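Triltero Gripper Simulation Kit: acceptance checklist, trial license

Reviewed for: Irberg packing line, training bench
Checked by: Knut Teuber
Status key: OK / OK with comment / OPEN / N/A

1. Delivery and installation

1.1 License file matches order. OK
1.2 Install completes without admin rights. OPEN. The installer asks for an admin password twice, the second time for the Ponce viewer. Vendor says the viewer can be installed separately. We haven't tried it.
1.3 Uninstall leaves no background service. OK
1.4 Manual supplied as PDF. OK with comment. 96 pages, no index. Section on joint limits still has the old menu names.

2. Start-up

2.1 Simulator opens in stopped state. OK
2.2 Arm does not move until Enable is pressed. OK. Repeated after a forced restart, same result.
2.3 Warning shown if a real controller is found on the network. OK with comment. Warning is shown but closes by itself. It should stay up until someone clicks it.
2.4 Simulation and live mode clearly different on screen. OPEN. The only difference is a small word in the title bar. A colored border would do. See 6.1.

3. Stop functions

3.1 On-screen stop halts all joints. OK
3.2 Stop works while a dialog box is open. Failed on first try, OK after the November patch.
3.3 Keyboard stop (space bar). OK with comment. Does nothing if the cursor is in a text field. Put this in the operator notes.
3.4 Restart after stop needs a separate reset. OK
3.5 Physical stop button through the USB box. N/A, box not ordered.

4. Gripper

4.1 Fingers open and close over full stroke. OK
4.2 Force limit can be set and locked. OK. Set to 35 and locked with the supervisor code.
4.3 Gripper holds position on loss of signal. OK
4.4 Collision between finger and wall is reported. OK with comment. Reported in the log only, no sound. Operators won't be reading the log.
4.5 Wrist view available in all supplied rooms. OK with comment. Every room on the list loads and the view follows the wrist. 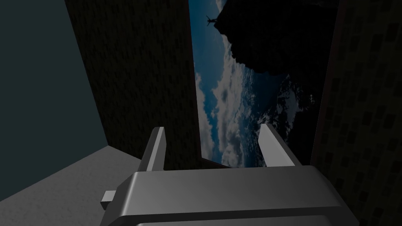

The view has no fixed horizon, so a new operator can lose track of which way is up. Dukia, who supply the training package, want to start people on the side view and bring in the wrist view on the second session. I agree with that.

4.6 Lighting adjustable per room. OPEN. The slider is there but it resets when the room is reloaded.

5. Logging

5.1 Each stop is logged with time and user. OK
5.2 Log can be exported. OK. 46 entries exported and compared with the screen, no gaps.
5.3 Log cannot be edited by an operator. OK

6. Open points for the vendor

6.1 Permanent mark for simulation mode (2.4). Must be fixed before we buy.
6.2 Controller warning to stay on screen (2.3). Must be fixed before we buy.
6.3 Sound on collision (4.4). Wanted.
6.4 Room lighting to be saved (4.6). Wanted.
6.5 Separate viewer install (1.2). Our IT to test on Wednesday.

Result: accepted for bench training only. Do not connect to the line controller until 6.1 and 6.2 are closed and section 2 has been run again.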